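Auction houses should say more about the backs

Most people who buy old commercial prints, trade cards and painted shop signs do it from a catalog entry and one photograph of the front. The entry gives a title, a size, a rough date and a line about condition. Then comes the estimate. I have bought this way for years, and I think the houses that sell this kind of material are leaving out the part that matters most.

The back of a trade card or an advertising print is where the history usually is. A printer's stamp, a dealer's pencil code, a strip of old album paper or a shopkeeper's note about when the next shipment was due will place an object far better than the style of the lettering on the front. Lettering was copied. Borders were sold by the sheet and used by printers on two continents. A stamp can be faked too, but few people bother on a piece that will sell for the price of lunch.

Last winter I bid on a lot of chromolithographed labels for Jultley, a maker of hair tonic and tooth powder. The catalog said "early 20th century, some toning." There were 15 labels and the photograph showed 4 of them, all from the front. When the package arrived, the backs of two had been used for arithmetic. Somebody had worked out the cost of glass stoppers and written the name of a wholesaler, Aguiar, beside the total. That name connects the labels to a port and to a trade route, and it was not in the description. The house had handled every one of those labels and must have turned them over.

I wrote to ask why. The answer was polite. They said ephemera lots bring in too little to pay for a cataloger's time, and that buyers care about color. I accept the first part. A person who has to write up 2,000 lots before a December sale will not spend an hour on tooth powder. But a second photograph takes very little time, and it asks nothing of the cataloger. Put the back on the web page and let the buyers read it. Some of us know the wholesalers' names already.

The second part I don't accept. Buyers care about color because color is what they are shown. Fernanda Seixas, who sold pharmacy advertising from a small shop for most of her working life, used to keep her stock face down in the drawers. Customers complained about it. She told me once that the ones who kept coming back had learned to read the drawers that way, and they were the ones who paid properly.

There is a fair argument on the other side. Sérgio Garcia, a dealer I have disagreed with on this for a long time, says that showing everything takes away the chance of a find. If every pencil note is online, the price goes up and the patient collector loses the only advantage he has. He is right that I have profited from bad descriptions. The Jultley labels were cheap because the arithmetic was hidden. I would still give that up. A collector can do well out of a careless catalog, but the record does badly out of it. Once a lot is split and framed, the backs are gone behind board and tape, and whatever was written there is lost until the frames fail.

Framing deserves its own complaint. I have seen a calendar for Arna liniment glued flat to a backing sheet, with a distributor's address just visible through the paper when it was held up to a lamp. The seller called it "professionally mounted" and asked more for it. Museums stopped treating works on paper like that long ago – the retail trade has been slower, and cheap advertising gets the worst of it.

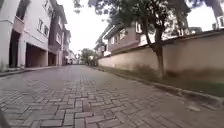 TRANARI, 11 June 2024

The sale here this morning did nothing to change my mind. It was mostly enamel signs and pharmacy jars, with a few boxes of paper at the end. The jars were shown from every side, base included, and the bidding on them was steady. The paper was shown once, from the front, and half of it went to a single bidder who had come to the viewing and gone through the boxes by hand. I don't blame him. Everyone bidding from home was at a disadvantage they had no means of measuring.

The jars show that the houses already understand this. A glass or ceramic cataloger would not think of leaving out the mark on the base, and a silver cataloger who left out the hallmarks would be looking for other work. Paper is handled differently out of habit, and because it has always been sold in bulk.

My request is a small one. Photograph the back of every single-item lot. For group lots, photograph the backs of anything with writing, a stamp or a label, and say in the description if the rest are blank. "Backs blank" is two words, and I would be glad to read them. If a piece is stuck down, say so plainly and don't call it mounted.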